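Small Spaces Board > Storage and Furniture > TV stand at the foot of the bed, what goes in the cubbies?

efa_o
Posted Apr 5, 2019
I have a long room that does double duty. Bed and TV stand at one end, desks at the other. The stand is light wood, two drawers and open cubbies, and it's the only storage on the bedroom side apart from a basket. The drawers are fine. The cubbies and the top are where everything ends up, and then the rest goes on the floor.

I'm not buying a dresser. The budget is 200 and I would like to spend less than that. This is how it looks on a normal afternoon. 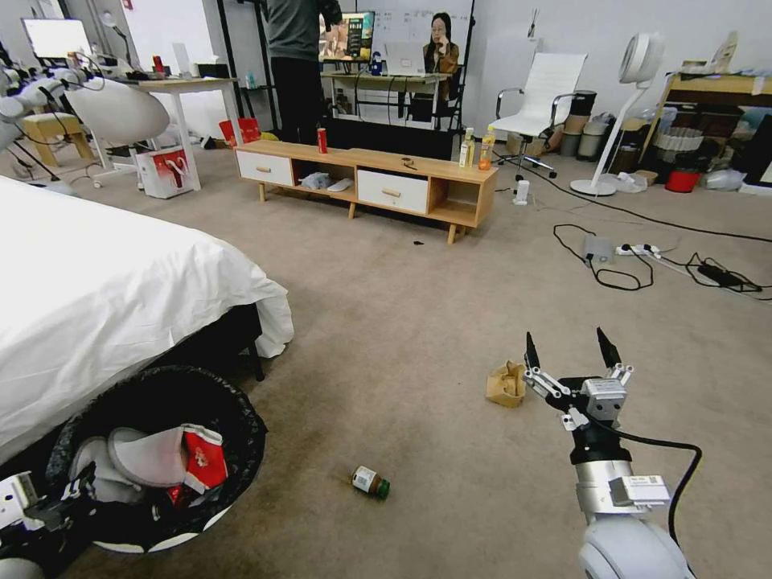
Bedroom end, before picking up. Desks are at the back.

What I want to know is whether to put bins in the cubbies or leave them open. Also whether the basket should stay by the bed.

kuo_jl
Leave them open. I put fabric bins in mine in October and stopped knowing what was in them. One folded thing per cubby is fine, you already have a cloth in the left one. Put a second one next to it and call it done.

Tumden
Disagree. Open cubbies at floor level collect dust, and on carpet it's worse. Bins with a handle on the front. Measure the depth first, a lot of them stick out.

The top needs a rule too. I see a can and two bottles up there. Drinks go back to the kitchen at night.

bradton_lorenz
Bins won't help with the floor. There's a paper bag and a jar lying on the carpet and neither would go in a bin anyway. You need a small trash can on that side of the room. When the only one is over by the desks, people don't walk over.

efa_o
Fair point about the trash can. We do have one but it's by the door. The jar goes back to the kitchen, it has its lid on so no harm done.

kongdaeun
Is that basket for laundry or for shoes? I see slippers in it and a red and white box.

efa_o
It was bought for laundry. Then the slippers went in and it became the basket for whatever is by the bed. Laundry goes in a bag in the closet now.

kongdaeun
Then I'd keep it where it is and make it slippers only. A round basket is a bad shape for boxes. The box can go in a drawer or the right-hand cubby.

Tumden
Or swap them. Slippers under the bed, you've got a leg showing there so it isn't a solid base. Basket goes back to being a laundry basket.

kuo_jl
Under the bed on carpet is a pain to vacuum. I'd rather lift one basket.

Tumden
You vacuum under there anyway.

kuo_jl
I do not.

shireen_vw
I'd look at the duvet before any of this. It hangs over the side, so anything you keep under the bed gets hidden and forgotten. Either fold it back or don't use that space. I had a Clostar under-bed drawer for two years and gave it away.

For the cubbies, I'm with Tumden on bins, but only on one side. Leave the other open for the cloth or a blanket.

efa_o
One bin and one open might be the answer. I'll measure tonight. Slippers stay in the basket for now, the box comes out, and I'm getting a small trash can for that end.

bradton_lorenz
Get one with a lid if you eat over there.

Tumden
Post the depth when you have it. I have two spare bins in gray and you can have one for the shipping.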